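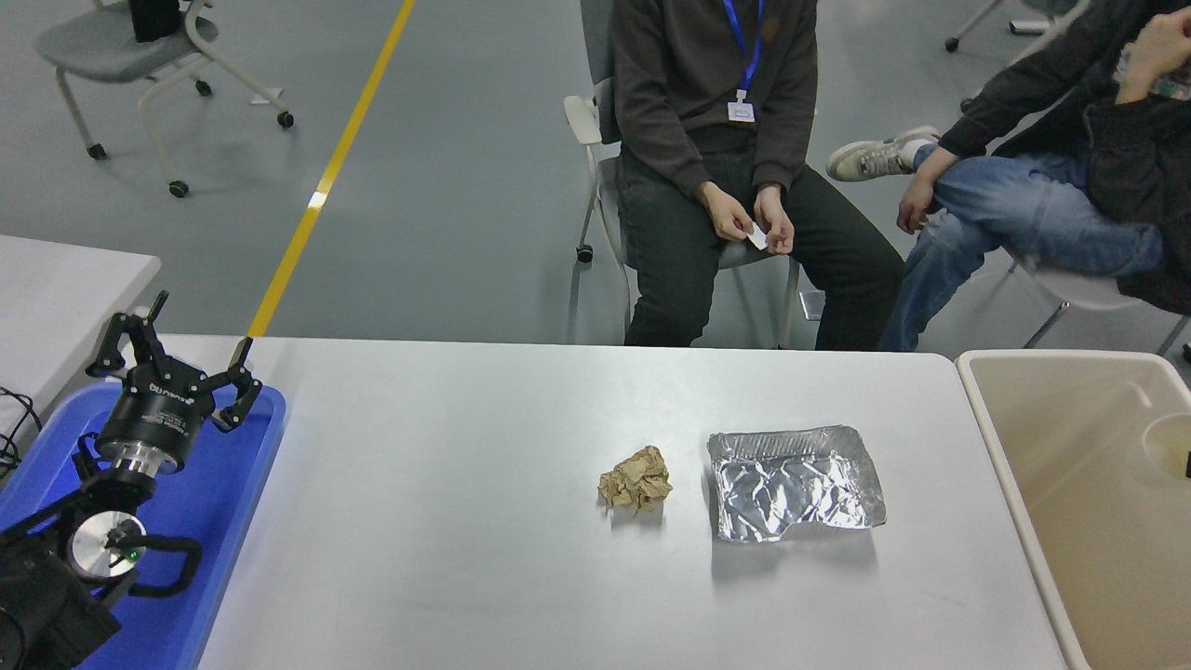
Landlord keeping part of deposit for "repainting" after 27 months, can he do this?

Posted by Catinca Husar in Renting & Moving

Moved out of a one bedroom on Mocanu Street in May. Deposit was 540. Got 240 back, with a one line note that says "300 deducted, repaint living room and hall." No receipt, no photos, nothing.

I lived there 27 months. Walls were not new when I moved in, there was already a yellowish patch over the radiator and I wrote it on the move-in sheet (still have my copy, signed by the agent from Usalero). I did put up two shelves. Filled the holes and sanded them but didn't have matching paint so you can see where they were if you look. That's it. No smoking, no pets, no kids with crayons.

I called the office, was told "that's the standard charge." Asked for it in writing and they said they'd get back to me. They haven't.

Lease says "tenant shall return the unit in good condition, normal wear excepted." Nothing about painting anywhere, I read it twice last night. Is it worth fighting over or do I just let it go? I started a new job and really don't have hours to spend on this. Also do I have to cash the check or not cash it?? My sister says if I cash it I've agreed.

Corina Lazăr

Not a lawyer, did tenant intake at a housing clinic for a few years. Depends on your state but the general idea is the same most places.

Normal wear is on the landlord. Faded or yellowed paint after two years plus is wear. Filled shelf holes are a gray area, some judges call it wear, some call it damage, but even then he gets the cost of fixing THAT wall and usualy minus something for how old the paint was. A hall you never drilled into shouldn't be in there at all.

Bigger thing is the note. Most states want an itemized list within a set number of days after you leave, and a lot of them want receipts or an estimate too. "Standard charge" isn't an itemization. Look up your state's deadline first, before you write anything. In some places if he misses it he loses the right to keep any of it.

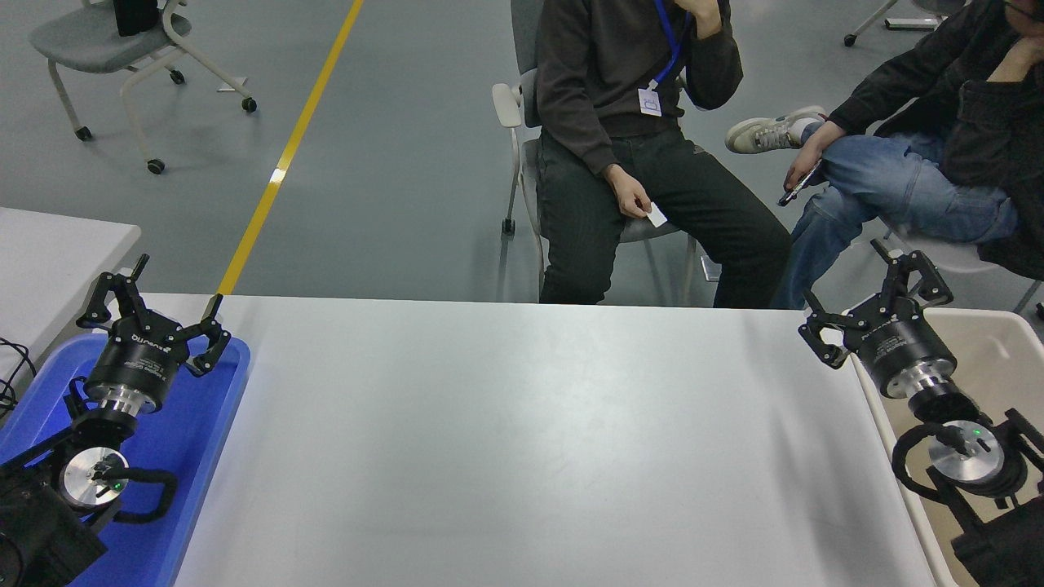 Then write a letter. Short. Date you moved out, amount of the deposit, amount returned, the wear clause from your lease word for word, copy of the move-in sheet, and a date you want the rest by. Two weeks is fine. Send it certified and keep the slip. Send it to the landlord and the agent both, they like to point at each other. Don't call anymore, or if you do, email them right after saying what was said.

On the check. Look at the back and the memo line. If it says "full and final" or "payment in full" hold off and ask someone local. If it's just a plain check, cashing it normally doesn't give up the rest. But check your state, seriously.

If the date passes, small claims. Filing fee is not much and you usually get it back if you win. I've seen plenty of these settle once the papers got served.

tolurent_dad

had same thing with my old place. they wanted 579 for carpet that was older then my kid. I sent one letter and they paid up, took maybe a month. just write the letter

Catinca Husar

Thanks both. Memo line is blank, so that's good I guess. Looked up the deadline and the note came inside it, but no receipts, and the state page says they have to send them if I ask in writing. So asking in writing. Will do the letter tonight, post office opens at 8 and I can go before work. Does certified need a signature or is the slip enough?

Corina Lazăr

Slip proves you mailed it. Pay the extra for return receipt, then you get their signature too. Keep a copy of the letter itself, people forget that one.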